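Kitchen corner notebook — Pavum workshop, May 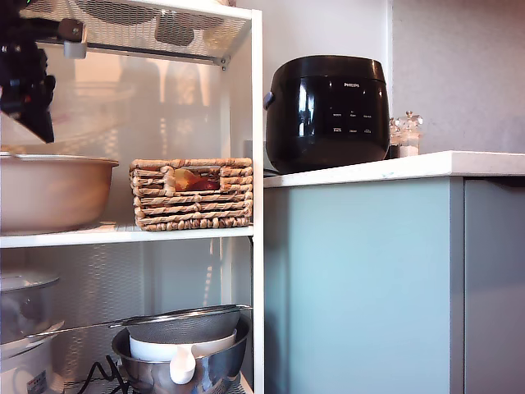

p. 14

Shelf day at last. I've been grumbling about the white unit by the counter since we moved the kitchen stuff in, so this morning I made a coffee and got on with a proper rethink.

Middle shelf is the one I'm happy with. Big beige bowl at the left end, then the wicker basket with something orange and red in it, fruit by the look of it. I like the basket there — you can see through the handle gap whether there's anything left, so no more lifting it down to find one sad satsuma (Yamila, I'm looking at you). Staying put.

Bottom shelf, less good. The steel mixing bowl, the white plastic bowl and the strainer are all piled together, and the strainer handle sticks out left over the glass lid of the white appliance. So if you want the lid you have to move the strainer, and if you move the strainer you may as well take the lot out. There's a black cable looped down there as well. I'd like it tied up and tucked away, will look for a velcro strap in the Risia box.

Strainer wants a hook, I think. The back panel is all holes, so an S-hook ought to go straight in. Valentina Cisternas reckons the long handle will swing about and knock things, and suggests two hooks, one each end. Fair enough, we'll try 2 and see. Kiltinico sell them in packs of 16, which is daft for one strainer but we'll use them!

Philips rice cooker can live on the counter. It gets used most and it's a pain to bend down for.

To do:
hooks
cable strap
ask Yamila Garrido if she still wants the top shelf for her Huenchumán jars, and how heavy they are full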